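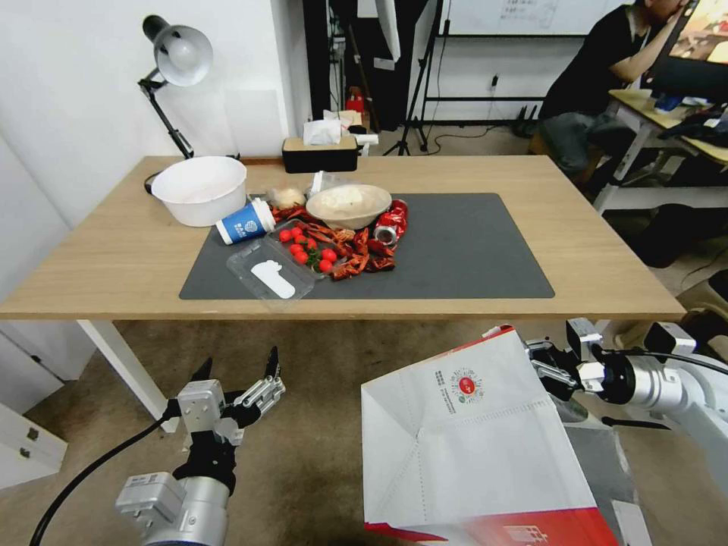 Ticket 485: author page on the Skillmont site shows the wrong bio
Status: open, waiting on Ollelau

Hi again! I'm the one who wrote in back in June about the contributor pages, so sorry if you're sick of me. My book came out with Skillmont this spring (essays on how small towns in travel ads got to look the way they do) and my author page is still showing the bio from my first book. It says I teach at Geradine College, which I left two years ago, and it leaves out the new title completely.

What I've tried so far:

Logged into the Ollelau dashboard, pasted in the new bio, hit Save. Got the green "Profile updated" bar. Went to the public page and it was the old bio. Logged out, back in, and the new one was sitting there in the edit box, happy as can be.

Cleared my browser cache, then tried my phone with the wifi off. Same old bio both times.

Wondered if I'd gone over the limit, because the box says 1,000 characters max and mine was pretty chatty. Cut it down to 461 (ouch, there went the paragraph on my radio series). Saved again, green bar again, no change on the page.

Update, 4:15 p.m.
Thanks for the quick reply! You asked if I have more than one profile. I didn't think so, but I searched my name in the contributor list and there are 2 of me. One has my middle initial and the old bio, and that's the one the book page links to. The other has no initial and is the one I've been editing all this time. Argh.

I can't open the one with the initial. It says "Managed by Koyama import" and the Edit button is grayed out. I'm guessing that came over when Skillmont moved its catalog?

Could you merge them and keep the bio from the one without the initial? The headshot on the older one is better though, so please keep that if you can. And the link to my website should end in .net (the old page has .com, and that goes to a dentist).

I have a library talk coming up and they're copying my intro straight off that page, so sooner would be great. I'll keep my hands off both profiles until I hear from you.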